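Search products Go
Menu

The Wunham zip pouch, black with white grid

19 April 2024 — by Olaia Robles
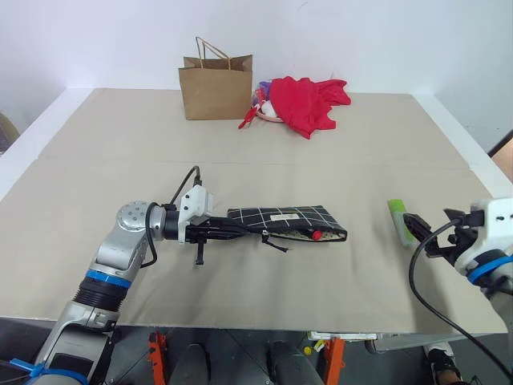 What do people use a pouch like the Wunham for?

Mostly pens, chargers and makeup, in that order, going by what customers write in the notes box when they order. I use mine for markers and a little glue stick, and I've got a second one in the car with receipts and gum in it.

OK, so, the pouch itself. It's a flat fabric pouch in black with a white windowpane grid, and inside there's a cream polka-dot lining that I fought pretty hard for. Emiliano Olmedo, who cuts all our fabric, wanted plain cream because dots take longer to line up at the seam. He's right, they do! But every time I unzip it I'm glad we went with the dots, and a bit of that lining peeks out at the edge too.

The zipper pull is red. We tried black in the first batch and I kept losing it against the grid whenever I was digging through a tote bag in bad light, so red it is. There's a black tassel as well, which gives you something bigger to grab if you've got gloves on or your hands are full. If you don't like tassels, snip the cord close to the knot and it comes right off (I've done this for my sister, who can't stand anything dangly).

Now the size. It's 200 mm long, so a new full-length pencil fits if you lay it in on a slight slant. Regular markers go in easily. Fat highlighters go in too, but four or five of them and the pouch stops being flat and starts looking like a loaf of bread. It won't take a hardback notebook, please don't try, one customer did and wrote to me about the zipper.

Washing: cold water, a drop of dish soap, rub the lining with your fingers and hang it up by one corner. I've put mine through the machine inside a pillowcase and it came out fine, just a little wrinkled. Don't iron over the small white label, the printing smears. Ink on the lining is harder. Rubbing alcohol on a cotton ball gets most of it if you catch it the same day, and after that you're kind of stuck with it.

A few things people have asked me by email:

Can I get the lining on the outside? We don't make that one. Valbona Matić has asked for it twice now and she's very persuasive, so maybe next January.

Does it stand up by itself? No, it lies flat. If you want one that stands on a desk, look at the Figueroa, it has a wide bottom and a stiffer side. It also costs more and takes up more room in a bag.

Will you sew my name on it? We can do up to eight letters in white thread. Add it in the notes box and allow an extra week — Emiliano does these by hand and he won't be rushed.

We made 500 in this batch and there are 161 left as I write this. The grid fabric comes in on big rolls and the white lines are never in exactly the same place from one pouch to the next, so yours might have a line running right along the zipper or sitting a little below it. I like that, some folks don't. If you're one of them, send it back unused within 30 days and I'll swap it.

Gift orders go out in a paper bag if you pick up from the shop, or in a padded envelope if we mail it. If you're ordering for a whole class or an office, write to me first and I'll work out a price with you. Warrick Henare bought 80 for his summer art program last year and we got them all to him in one box, which I was pretty proud of.

The plain navy one is sold out and I don't have a date for it yet.

Shares 14 Comments 3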